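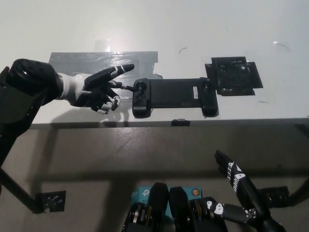 Plidemar to stop taking ads from online betting companies

Audio streaming service Plidemar will stop accepting ads from online betting companies in all of its markets, the company said on Monday. The change takes effect in November, when the last of its current contracts with betting advertisers runs out.

The rule covers sports betting sites, online casinos, poker rooms and paid fantasy contests that offer cash prizes. It applies to audio spots, banner ads in the mobile app and sponsored playlists. State lotteries and charity raffles are not affected, though they will have to go through an extra review before their ads can run.

"We looked at what it would take to review these ads properly and decided we would not be able to do it well," said Ernő Somogyi, who heads advertising policy at Plidemar. "The rules are different in almost every place we operate, and they change often."

Plidemar has offered a free, ad-supported plan since it launched, alongside a paid plan with no ads. Listeners on the free plan hear a short break of two or three spots between songs. Betting companies began buying time in those breaks in large amounts last year, and the company said they now make up a noticeable share of its ad income in a few markets. It did not give a figure.

Complaints went up over the same period. According to Plidemar, its support team received 300 complaints about betting ads in a single month this spring, compared with 60 in the same month a year earlier. Most came from parents with family accounts, and from listeners who said they had turned on the app's option to hide gambling ads and still heard them.

That option was added last year and relies on labels supplied by the advertiser. Somogyi said some campaigns had been filed under "games" or "sports news" and so passed through the filter. Plidemar has now gone back over its active campaigns and relabeled 160 of them. The filter will stay in place until the ban begins, and will then be removed from the settings page.

The policy does not reach everything on the service. Ads that a podcast host reads out as part of an episode are sold by the podcast's own publisher, and Plidemar says it has no plans to take those episodes down. It will ask publishers to mark any episode that carries a betting sponsor, and listeners will be able to see the mark before they press play.

Devell, an ad agency that books audio campaigns for several betting brands, said it had been told about the decision last week. The agency expects most of its clients to move their money to podcasts and to regional radio.

"It is a clear rule, and clients can plan for it," a spokesperson for Devell said. "What we would have liked is more notice – some of these campaigns were built for the fall sports season."

Campaigns already booked through the end of October will run as planned. Advertisers who paid for slots beyond that date can ask for a refund or move the credit to another product, as long as it falls outside the new rule.

Plidemar's larger rival Lazaridis still accepts betting ads but limits them to listeners who are registered as 21 or older. Lazaridis said it reviews its ad policies regularly and had nothing to announce. Video service Wastley, which sells ads in short clips, stopped taking casino ads last year but continues to run ads for sports betting.

Plidemar said it will publish the full text of the policy by the end of the month, along with a list of about 300 search terms and ad categories that its review staff will use to flag campaigns. Advertisers whose ads are turned down will have ten business days to appeal.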